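Versiegelung im Gewerbepark Trarside: Glanzböden werden ab Mai nachgemessen

Die Betreibergesellschaft des Gewerbeparks Trarside lässt die versiegelten Böden in ihren Mieteinheiten auf Gleitwiderstand und Schichtdicke prüfen. Betroffen sind 63 Einheiten in den Gebäudeteilen Nord und Mitte, deren Böden bei der letzten Sanierung mit dem zweikomponentigen Polyurethansystem Grurkedness beschichtet worden waren. Die Messungen beginnen im Mai und werden vom Prüfbüro Gavrilă durchgeführt. Eine Nutzungseinschränkung besteht nach Mitteilung der Betreibergesellschaft nicht.

Anlass sind Abweichungen, die bei einer turnusmäßigen Begehung festgestellt wurden. In sieben Einheiten lag der gemessene Gleitreibungskoeffizient bei nasser Oberfläche unter dem Wert, der im Leistungsverzeichnis der Sanierung vereinbart war. Bei trockener Oberfläche wurden die Vorgaben in allen geprüften Räumen eingehalten. Die Abweichungen konzentrieren sich auf Flächen mit hohem Glanzgrad; matt eingestellte Bereiche wie Flure und Treppenpodeste sind bislang unauffällig.

Der Hersteller Dirkon führt die Befunde in einer ersten Stellungnahme auf die Verarbeitung zurück. Das System ist für einen Auftrag in zwei Lagen ausgelegt, wobei in die zweite Lage ein mineralisches Feinkorn eingestreut oder eingerührt wird. Wird das Korn eingerührt, muss das Material im Gebinde laufend bewegt werden. Geschieht das nicht, setzt sich der Zuschlag ab, und die zuerst entnommene Menge enthält zu wenig davon. Optisch ist der Unterschied auf dunkel pigmentierten Flächen kaum festzustellen. Die Verarbeitungshinweise für das Produkt wurden inzwischen um einen Absatz zur Rührdauer ergänzt.

Das Prüfbüro hält daneben eine zweite Ursache für möglich. In mehreren Einheiten wurden auf der Versiegelung Rückstände polymerhaltiger Wischpflege gefunden. Solche Mittel bilden bei wiederholter Anwendung einen Film, der die Rauheitsspitzen der Beschichtung überdeckt. Der Glanz nimmt dabei zu, der Gleitwiderstand bei Nässe nimmt ab. Ob der Film allein ausreicht, um die gemessenen Werte zu erklären, soll ein Vergleich vor und nach einer Grundreinigung zeigen.
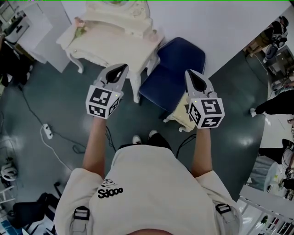

Redaktion Bau und Betrieb | Montag, 14.30 Uhr | Rubrik: Boden und Ausbau

Geprüft wird in drei Schritten. Zunächst wird auf der Fläche im Nutzungszustand gemessen, mit einem selbstfahrenden Gleitmessgerät und entmineralisiertem Wasser als Gleitmittel. Danach wird ein abgegrenztes Feld mit einem alkalischen Grundreiniger behandelt, neutralisiert und getrocknet. Im dritten Schritt wird dieselbe Messstrecke erneut befahren. Insgesamt sind 432 Messstrecken vorgesehen. Die Lage der Strecken wird in den Bestandsplänen vermerkt, damit spätere Prüfungen an denselben Stellen ansetzen können.

Die Schichtdicke lässt sich auf dem mineralischen Untergrund mit Ultraschall zerstörungsfrei bestimmen. An Stellen mit unklarem Signal wird ein Keilschnitt gesetzt und anschließend mit Originalmaterial verschlossen. Nach Angaben der Betreibergesellschaft sollen die Schnitte nur in Randbereichen oder unter fest eingebauten Möbeln liegen. Farbabweichungen im Reparaturfeld sind bei den getönten Varianten nicht ganz zu vermeiden und gelten nach den Mietverträgen nicht als Mangel.

Die Mieter erhalten das Zeitfenster für ihre Einheit per Aushang und auf elektronischem Weg. Für die Messung muss ein Streifen entlang der Raumlängsachse frei zugänglich sein. Bewegliche Möbel sind von den Nutzern selbst zu verschieben, Regale mit Wandbefestigung bleiben stehen. Fußbodenheizungen sollen am Vorabend auf Grundlast gestellt werden. Die Temperatur der Oberfläche beeinflusst das Messergebnis und wird deshalb bei jeder Strecke mitprotokolliert.

Bis zum Vorliegen der Ergebnisse empfiehlt die Betreibergesellschaft, auf Wischpflege zu verzichten und ausschließlich tensidarme Neutralreiniger zu verwenden. Die Dosierung soll den Angaben auf dem Gebinde entsprechen -- eine Überdosierung hinterlässt ihrerseits Rückstände. Nass gewischte Flächen sind bis zur vollständigen Trocknung zu kennzeichnen. An den Außentüren werden zusätzliche Sauberlaufmatten ausgelegt, deren Rückseite weichmacherfrei sein muss. Weichmacher aus Gummimatten können in Polyurethanbeschichtungen einwandern und dauerhafte Verfärbungen verursachen.

Sollte sich der niedrige Gleitwiderstand auf die Pflegemittel zurückführen lassen, bleibt es bei einer Grundreinigung und einer geänderten Reinigungsanweisung. Liegt die Ursache in der Beschichtung selbst, ist ein Zwischenschliff mit anschließendem Auftrag einer neuen Deckschicht vorgesehen. Der Aufbau ist nach Datenblatt frühestens am Folgetag begehbar und erst nach einer Woche chemisch voll belastbar. In dieser Zeit dürfen weder Matten noch Kartonagen flächig aufliegen. Für Einheiten, die nicht so lange freigezogen werden können, prüft die Betreibergesellschaft eine abschnittsweise Ausführung. Dabei entstehen sichtbare Ansätze in der Fläche, die bei glänzenden Systemen stärker hervortreten als bei matten.

Zur Kostenverteilung liegen noch keine abschließenden Angaben vor. Die Sanierung war in zwei Losen vergeben worden. Für das erste Los läuft die Gewährleistung weiter, für das zweite ist zwischen den Beteiligten strittig, ob die Frist mit der Teilabnahme oder mit der Gesamtabnahme begonnen hat. Die Prüfkosten trägt zunächst die Betreibergesellschaft. Eine Umlage auf die Mieter ist nach ihrer Mitteilung nicht vorgesehen, auch nicht für Grundreinigungen, die im Zuge der Messungen ausgeführt werden.

Dirkon hat angekündigt, Rückstellmuster der gelieferten Chargen zur Verfügung zu stellen. Es handelt sich um 204 Gebinde, die anhand der Lieferscheine den einzelnen Bauabschnitten zugeordnet werden sollen. Bei einem Teil der Räume ist das Bautagebuch lückenhaft, dort kann die Zuordnung nur über den Farbton und den zeitlichen Ablauf erfolgen. Aus den Mustern werden Probeplatten hergestellt und im Labor auf Abrieb, Glanzgrad und Gleitverhalten untersucht. Die Platten werden einmal mit und einmal ohne Rühren während der Verarbeitung angefertigt.

Der Gebäudeteil Süd ist von der Prüfung ausgenommen. Dort liegt Kautschuk in Bahnen, der mit einem anderen Mittel gepflegt wird. Die Tiefgarage und die Anlieferungszone haben eine abgestreute Epoxidharzbeschichtung und werden ohnehin jährlich kontrolliert.

Die Messprotokolle werden den Mietern nach Abschluss der jeweiligen Einheit ausgehändigt. Rückfragen zu Terminen nimmt die technische Gebäudeverwaltung entgegen. Verschiebungen sind bis zum Mittag des vorangehenden Werktags möglich.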